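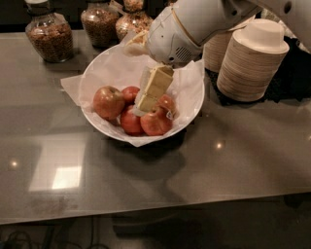 In my first winter in Valside I lost almost half of every bag of apples, and I blamed the shop. Then an older neighbour looked at my fruit bowl and asked why it was bare inside. Where she grew up, apples were always put on paper. Now I line the bowl with a sheet of white tissue paper, big enough that the corners hang over the rim, and I put the red apples on it with their streaks of yellow and orange showing. The jars of dry food stand at the back of the counter, so the fruit has the front to itself.

The paper is from Dorkico, a small stationery shop which sells it in packs of 40 sheets. I change it every Sunday. If one apple gets a soft spot, the paper shows a brown mark before I notice anything on the skin, and I take that apple out for the pot.

I keep the bowl small on purpose. For years I bought fruit for nine days and piled it up, and the ones at the bottom got bruised under the weight of the others. Today the rest of the bag waits in the fridge, in the lowest drawer, away from the carrots, which can turn bitter beside apples.

For stewing I need 500 grams, peeled, with a little cinnamon and no sugar. My family prefers it cold, with yogurt. I still eat it warm, standing up, from the pot.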